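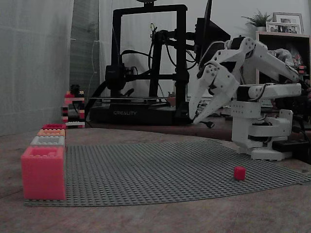
Swanepoel, October 30, 2018

Minutes of the monthly meeting of the Ekon Street Community Garden

Present: Mechthild Schwaiger (chair), Sotiris Spanos, Wekesa Rugemalira, Wian Venter, and eleven plot holders who signed the sheet, one of them as "Plot 14." Minutes taken by Sizwe Potgieter, who was in the kitchen when the job was assigned.

Apologies: The Nutero family, plots 6 and 7.

The meeting opened at 7:10. It had been called for 6:30.

1. Minutes of the September meeting

Approved with one correction. Sotiris did not "storm out" during the hose discussion. He left at normal speed to move his car. The secretary regrets the verb.

2. Water

The bill for the summer quarter came to $300 more than last year. Mechthild passed it around. Several members remarked that it had been a dry summer. Wian remarked that it had also been a summer in which the tap by the compost bins was left running overnight on 3 occasions, and that he had the dates. He was asked not to read out the dates. He read out one.

Wekesa proposed a timer for the compost tap. Sotiris said timers break. Wekesa said so do budgets. Carried, with Sotiris abstaining. Wekesa to buy the timer before the tap is shut off for winter, or in spring if he forgets, and the minutes should show that he asked for the second part to be included.

3. Waiting list

There are 29 names on the list. Plots 3 and 19 come free at the end of the year. Mechthild will write to the next two households.

A discussion followed about plot 11, which has grown nothing but bindweed since June. The holder of plot 11 was present and described it as a rest year. Under the rules a plot may rest for one season if the holder keeps it tidy. There was some exploration of the word "tidy." The holder agreed to clear it by Thanksgiving and left before item 5.

4. The squash

Three members reported squash missing from their plots in the last weeks of the season. Two more reported squash appearing on their doorsteps. The secretary was asked to draw no conclusions in the minutes and has drawn none.

Members are reminded that labels help. Wian's sign ("I KNOW HOW MANY THERE WERE") was felt to be a little strong and he has agreed to take it down now that there aren't any.

5. Shed

The door sticks. The door stuck last October too, and the minutes from that meeting say that Sotiris would plane it. Sotiris said he had planed it, and that it had since grown. He will look at it again on the next dry Saturday.

The Bekuver tiller has been returned from repair and runs well if nobody touches the choke. It should go home for the winter with someone who has a garage. Wekesa has a garage. He pointed out that it already holds the bean poles, the folding tables and the scarecrow. The tiller will go there as well.

6. Seed order

To go in by mid-January. Lists to Mechthild on paper, please, one variety per line, with the quantity. Last year's list from plot 9 read "tomatoes, the good ones," and she did her best.

A motion to split the bulk order of garlic more evenly was put off, as the garlic should be in the ground already and most of it is.

7. Leaf pile

The city will drop leaves at the north gate again if we ask by Friday. Mechthild to ask. Members with trucks are requested not to park in front of the north gate. Both members with trucks looked at the ceiling.

8. Any other business

Plot 14 asked whether chickens are allowed. They are not. Plot 14 asked about quail. Held over to the next meeting, at which Plot 14 is invited to give a name.

Wian thanked Mechthild for the plum cake. Sotiris asked for it to be recorded that there were two cakes, and that his was the other one.

Closed at 8:55. Next meeting the last Tuesday of November, same room, 6:30, meaning 6:30.

S.P.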